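Home Kitchen Laundry Hooks & Hangers Bags & Bins Sale Account

We use cookies to remember your basket and see which pages get read. Accept / Manage settings

Hetanska Adhesive Wall Hook, white
Small size, sold in packs of 2

Stick-on hooks come with big promises, and we have stopped repeating them. The maker's sheet calls this one "the end of drilling." It is a small white hook with a sticky pad on the back. On a smooth painted wall it does a decent job with light things. On textured paint or old wallpaper we wouldn't trust it with a dish towel.

Most people who buy it from us want it for bags. You have a bag for trash or for clothes going to the thrift store, it has nowhere to live, and it ends up slumped on the floor with its mouth shut. A hook at a sensible height fixes the slumping. It does nothing for the mouth. One hook gives you one hanging point, so the bag closes up on itself and you will be prying it open every time. If you want a bag that stays open, buy a hoop stand and skip this page.

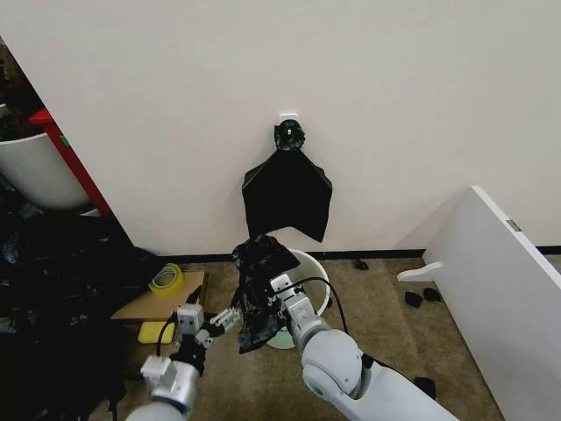
Small white hook in use: black plastic bag knotted at the top, hung clear of the carpet.

Knotting the top of a plastic bag around the hook holds better than poking a hole in it, although you then have a knot to deal with. Thin bags stretch at the neck. Thick ones make such a fat bunch that they can ride up over a hook this small, so try yours before you fill it.

About the weight rating: the packet says 2 kg. Agata Gatti in our returns department thinks that is generous, and so do we. Treat it as a hook for empty or nearly empty bags, a cap, a dustpan, a set of keys. A full bag of kitchen trash belongs in a can.

Fitting
Wipe the wall with rubbing alcohol and let it dry. Press the pad for 40 seconds, then leave it overnight with nothing on it. Fresh paint needs longer, and the sheet is vague on how long. We'd say a month.

Removal
Supposedly clean. Ours came off the stockroom wall without a mark and took a flake of paint in the office. Warm the pad with a hair dryer and pull slowly.

Size: 42 mm tall, 22 mm wide
Color: white only
Use: indoors, dry rooms
Not for: brick, wallpaper, bare plaster, shower walls

Customer notes
"Held a roll's worth of empty bags since January. I expected less." Endang Latuheru
"Fine for the price. The second one fell off in the garage, where it gets cold." Tiziana Bellini

Opened packs can't be returned, as the pads don't restick.

Related items
Bettencourt Over-Door Hook, steel
Beso Folding Bag Stand
Ustdale Drawstring Trash Bags, black
Hetanska Replacement Pads
Hetanska Adhesive Wall Hook, large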